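Home Skills, Unit 4: Folding and Storing Knitwear
Skakham Evening Classes, handout 2 of 14

OK, so last time we did shirts, and I promised you knitwear would be easier. It is, mostly! A sweater doesn't need a collar pressed or a placket lined up, and it forgives you if you start over. What it won't forgive is a hanger. I had a lovely gray one from Moulin that spent a whole winter on a wire hanger and came out with two little shoulder horns I never did get rid of (steam helped a bit, then they came back).

First job is finding somewhere flat and big enough. A bed is great for this. I know the tables in our room at Mallance are handy, but at home most of you will be working on a bed, so practice there. Smooth the sheet before you put anything down - lumps underneath turn into lumps in the fold.

Now lay the sweater out, neckline at the top, hem toward you. Pull it square with flat hands. Don't tug at the cuffs, tug makes the ribbing go wavy. Then bring one sleeve in across the body on a slant while the other one stays stretched out. Do them one at a time, please. Everybody wants to do both at once and then the middle shifts.

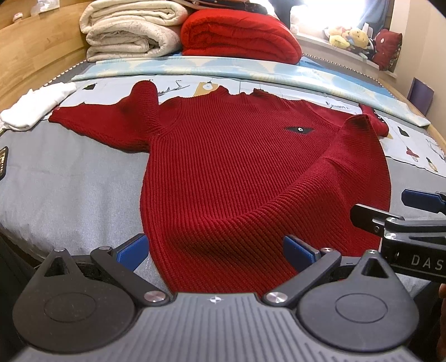 Denise asked whether a ribbed knit should be folded along the ribs or across them, because hers always springs open again in the drawer. Good question, and the answer is both. The side folds run along the ribs and they'll lie down nicely. The fold from the hem up goes across them, and that's the springy one. Make it a loose fold, in thirds if the sweater is thick, and put the folded edge toward the front of the drawer. Don't lean on it to flatten it!

With a chunky rib I bring the hem up a third, then roll the rest over it. With a fine knit you can just fold in half and stop there. If there's a badge or patch on the chest, try to end up with it on the outside, so you can tell which sweater you've got without digging through the pile.

Storage, quickly. Heavy ones go on the bottom. I stack four at most, five if they're thin. The Clonero boxes I passed around in class are fine for the summer months, but make sure everything is clean and completely dry first, then get it all back out in October and let it air for a day.

For next time: fold three sweaters of different thickness, leave them overnight, and write down which ones opened up. Bring one along with you - the bulkier the better.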